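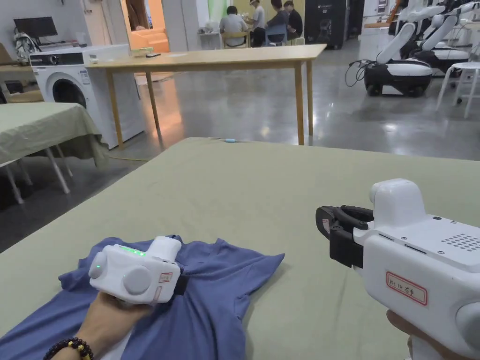
A blue T-shirt on the practice table, with a handheld gripper in each hand.

June 8, 2021

The open day at Clulley drew visitors to a single long room where people teach machines to handle clothes. The work is done by hand. An operator holds a gripper in each fist, picks up a garment, folds it and puts it down, and the motion of both grippers is recorded for later training. We spoke with the engineer who runs the demonstration table, who asked to be identified by job title only.

The first question from most visitors is why a shirt. "Rigid parts are mostly solved," the engineer said. "A box has the same shape when you let go of it. A T-shirt has a new shape every time you touch it, and half of it is hidden under the other half."

The site uses the term "episode" for one complete fold, from the first contact to release. The March set, built under the project name Skinden, closed at 1,504 episodes. Of these, 701 passed review. The engineer did not regard the ratio as poor. "We reject for small things. A jaw closes on two layers when it should have one. An operator stops to think for three seconds. The model will learn the pause along with the fold."

Asked what a new operator gets wrong, the engineer named speed. People fold at home without looking and try to do the same with jaws. "You have two fingers per hand and they don't feel anything. You have to come in flat, press the cloth, close, then lift. Most people lift while they are still closing." Training takes two shifts at Clulley. At Trollard, the partner site, it takes three, a difference the engineer put down to heavier fabrics.

The cloth on the tables is green by decision. An earlier round at Trollard used bare tabletops, and glare from the ceiling lights spoiled some 500 episodes before the cause was found. The floor still reflects, but the engineer said this matters less – the software is concerned with the edge of the garment against the table.

Visitors were allowed to try the grippers for a few minutes each. The left and right units are not interchangeable, and each carries a kit label so that calibration files stay with the hardware. Jaw offset is checked at the start of every shift. "If the offset is wrong, the whole shift is wrong, and it looks fine on playback," the engineer said.

The next set will cover towels and long sleeves, with a target of 800 accepted episodes. Ulloa, which handles the review software, will move part of the checking to the table, so that an operator can repeat a bad fold at once. The engineer expects long sleeves to be slow. "They cross over each other. You fix one and the other has moved."

Clulley plans a second open day after the towel set is closed. Places are limited to small groups, and flat shoes are required on the work floor.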